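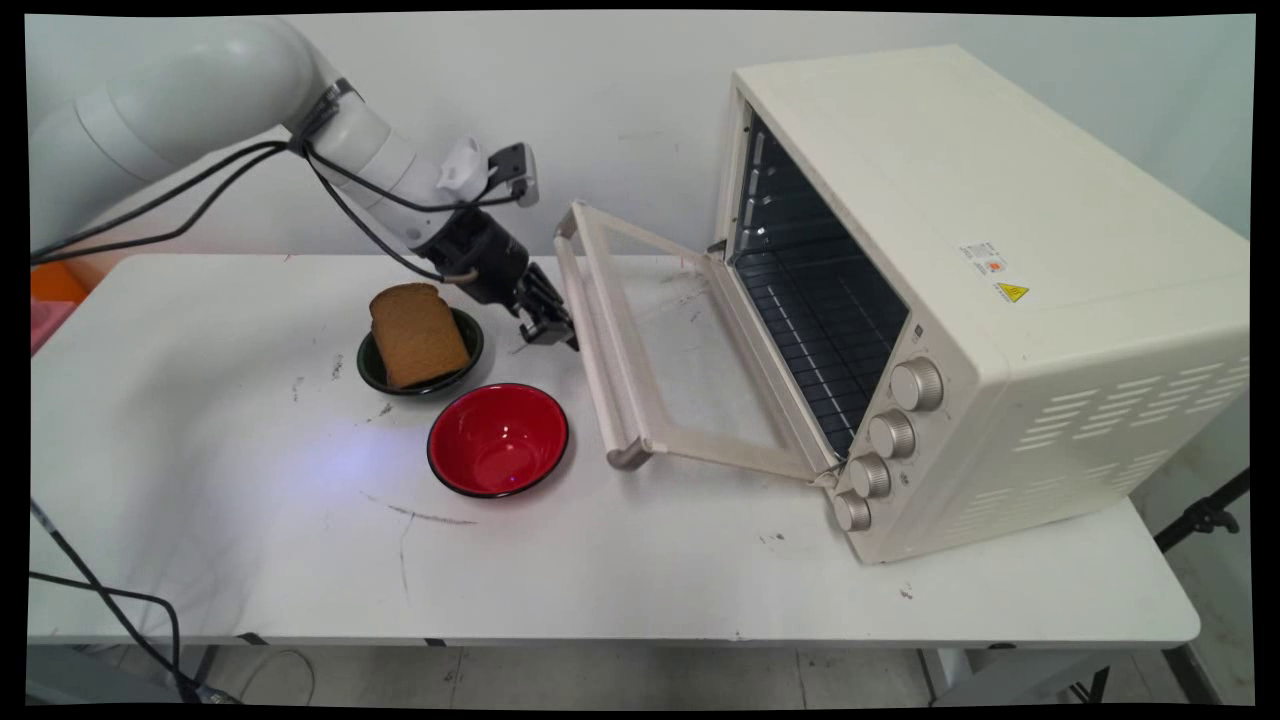

Last changed: a Saturday in November, after lunch

Larkia Street Bread Share: Frequently Asked Questions

What is the Bread Share?

You pay for a loaf a week, we bake a loaf a week, and on Saturday you come and get it. That is the whole scheme. It has needed a FAQ page ever since people found out they could email us.

Who bakes the bread?

Rukhsana Cheema bakes it. Zarmeena Rana answers the email, wrote this page, and is allowed to shape rolls under supervision.

When do I pick up?

Saturday, from 10 in the morning until the shelf is bare or we lock up at 1, whichever happens first. The side door on Larkia Street is the one you want. The front door belongs to the upholsterer, who has been very patient.

What if I can't come on Saturday?

Send a friend. They need your name and nothing else. We once asked for a password and 4 people forgot it in the first week, one of whom had chosen it.

If you tell us by Thursday night that you're away, we'll skip your loaf and add a week to the end of your share. If you tell us on Saturday at 12:55, we will wish you a pleasant trip and eat your loaf.

Which breads can I get?

There are four regulars:

The Yousafzai — a sourdough with some whole wheat in it, dark crust, goes with everything
The Tratono — a soft white sandwich loaf, popular with children and with adults who say it's for the children
Seeded rye — dense, keeps well, could prop a door
The Oleo — made with olive oil and rosemary, every other week only

Why is the Oleo only every other week?

It needs a second pan for every loaf and Rukhsana doesn't enjoy making it. We've been asked this more than any other question and the answer has stayed remarkably stable.

Who is the Yousafzai named after?

The family who sold us the mixer. It was part of the price.

Can you slice it for me?

No. We had a slicer. We don't want to talk about the slicer.

A long serrated knife will do the job. Let the loaf cool all the way first, and cut the Tratono on its side so you don't squash the top.

How should I store it?

Cut side down on a board for the first day, then in a paper bag inside a loosely closed plastic one. Keep it out of the fridge, where bread goes stale faster than it does on the counter. If you live alone, slice half the loaf on Saturday and freeze it flat.

How do I toast it from frozen?

Straight in, no thawing. In a toaster oven, set it a notch darker than you would for fresh. The rye wants longer than you think. The Oleo wants watching, as the oil in the crust goes from golden to regrettable while you're looking for the butter.

My loaf has gone hard. Is it ruined?

Probably not. Run the crust quickly under the tap, then give it 10 minutes in a hot oven, 375 or so. It will be lovely for an hour and then harder than before, so invite somebody over. After that it's breadcrumbs. If it has mold on it, throw the whole thing out, and please don't send us a picture.

Is anything gluten free?

No, and with flour in the air all night nothing made in our kitchen could be. The Yousafzai and the rye have no dairy or egg in the recipe, but they share a bench with the Tratono, which has both milk and butter. If your allergy is a serious one, we're not the bakery for you.

How many members are there?

208, which is as many as the oven can stand. There's a waiting list. Email us to join it and you'll get a reply from Zarmeena, usually after 9 at night and occasionally with typing errors.

How long is the waiting list?

It moves mostly in summer, when people leave town or discover salad. We won't give you a number in line — we tried that and people compared.

How many loaves did you bake last month?

1,071, counting the ones we dropped. A man wrote in to ask, so now it's on the page.

Can I get a refund?

Yes, for any weeks you haven't picked up yet. Bread you've already eaten is considered delivered.

Can I have the sourdough starter?

Bring a clean jar with a lid and ask at the side door before 11. Feed it equal weights of flour and water, once a day if it lives on the counter and once a week if it lives in the fridge. You don't have to name it. Several members have sent us names anyway.

My question isn't here.

Email us, or ask on Saturday when the line is short. Parking questions should go to the city, which has heard from us too.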